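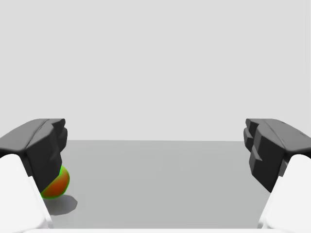

Leave the Small Parks Plain

4/7/21

I love a plain park! Pleddale has 18 of them, most no bigger than a couple of house lots, and I've eaten lunch in all but one. Grass, a bench, maybe a maple. Kids invent whole games out of that. 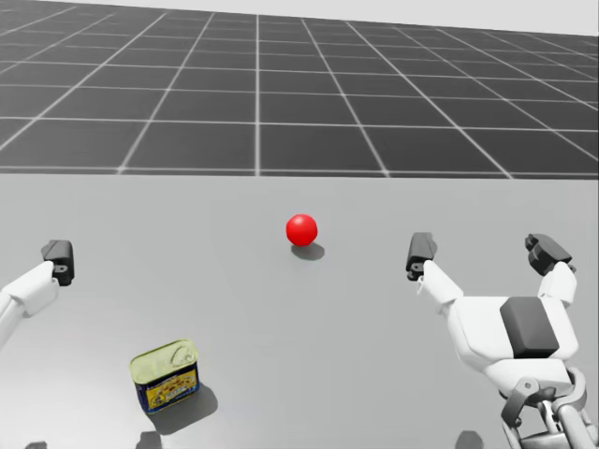

Red ball and a tin can on a gray tabletop

Now the town wants to hand six of them to Flosport for rubber courts and timed lighting. I like courts, and Polis Street should get one tomorrow. But the little green at Paiva Corner has a slope you can roll down (I'm 70 and I have rolled down it), and the plan levels it flat.

In January, 1,571 people answered the town survey, and what they asked for most was shade. Shade! Plant 35 trees, fix the drinking fountains, and let the grass grow a bit shaggy along the fences.

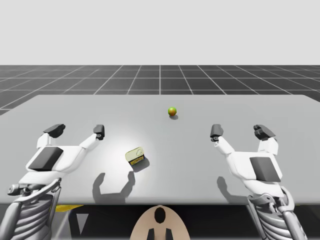 Two white arms, one on each side of the table

Come walk the six greens before the vote. Start at Paiva Corner early, when the dogs are out, and bring a sandwich.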